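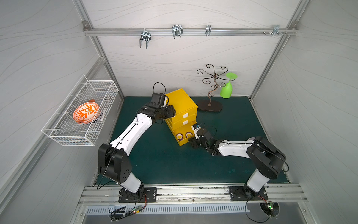 Laurinda Teixeira says she stopped playing Cirlow twice before it made sense to her. The first time she gave up at the toll bridge, the second time a little after it, and both times she was sure the game had a bug. It didn't. She had been selling her grain in the wrong town.

A lot of players will tell a similar story about Cirlow, the trading and road-building game from the small studio Javo. It came out in December with very little noise, no trailer to speak of and a store page that described it in two sentences. Since then it has been passed along mostly by word of mouth, and a large update is now on the way. We have spent the last few weeks with the current version and a few evenings with the test build of the new one.

The setup is simple. You inherit a cart, a mule and a debt in a river valley called Azevedo. The debt is 176 crowns, and it has to be paid before the second winter. You buy goods where they are cheap, carry them somewhere else and sell them. With what is left over you can repair roads, hire drivers or rent a stall.

What makes it harder than it sounds is that the towns remember. Sell too much salt in one place and the price drops and stays down for weeks. Leave a village alone for a season and the people there start making do without you. There are 23 settlements in the valley, and each keeps its own list of needs. The game shows you only the part of the list you have asked about. If you never talk to the miller, you never learn that he is short of rope.

Teixeira now plays most evenings and keeps a paper notebook of prices next to the keyboard. She is against the idea of adding a price chart to the game, which players on the Javo forum have been requesting since launch. In her view the notebook is half of the fun, and a chart would turn the valley into a spreadsheet with a mule in it.

Javo has settled on something in between. In the update you can hire a clerk, who writes down the prices you have seen with your own eyes and the day you saw them. The clerk doesn't guess and doesn't update anything while you are away. He also costs two crowns a week, which in the first year is real money. In the test build I fired mine after a month and hired him back when the harvest started.

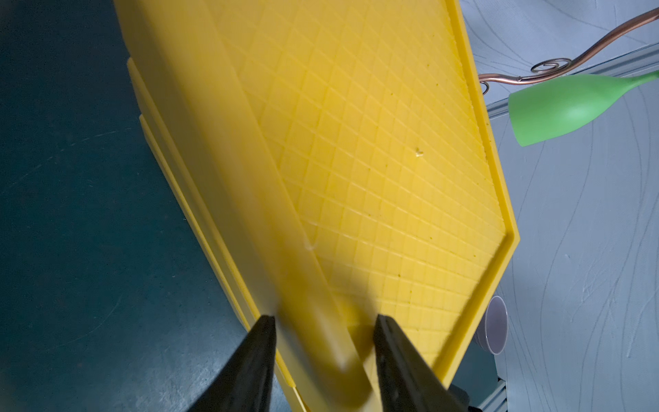
Large trays and flat surfaces.

The bigger change is the river. Until now it has been something to cross, with bridges and one ferry. After the update you can buy a barge and use it to move heavy goods like stone and timber, which are barely worth loading on a cart. Barges are slow going upstream and they can't run when the water is low, so the roads don't lose their purpose. In dry months the price of stone in the upper towns climbs quickly, and anyone who stored some in spring will do very well.

The barge also brings the first proper rival. Rotex is a trading house that arrives in the lower valley at the start of the second year and begins buying up landings. It plays by the same rules you do, or close to them. It pays for its goods, it misjudges markets, and in one of my games it bought so much wool that it had to sell two landings to stay afloat. I bought one of them. In another game it had the whole lower river by fall and I went back to carts.

Rotex can be turned off in the settings, and players who liked the quiet of the original will probably want to do that for a first run. With it on, the second year moves a good deal faster. I found myself skipping conversations I would otherwise have read, and that is a loss, as the writing is one of the better parts of the game.

Some of the old complaints remain. The map is hard to read at the lowest zoom level, and the names of the villages overlap. Saving is still limited to inns. If your evening ends on the open road, you either press on for another ten minutes or lose the day. The controller support works, but moving goods between carts takes too many button presses, and I went back to the mouse each time.

Performance has improved. Market days in the larger towns used to stutter on an older laptop, and in the test build they ran smoothly. Loading a late save took about 12 seconds on the same machine.

Old saves will work with the update, with one catch. The river landings are only placed when a new year begins, so a game saved in spring will have to run through to winter before the barges appear. Teixeira plans to start over anyway. She has a fresh notebook and intends to avoid the toll bridge until at least the first Saturday market.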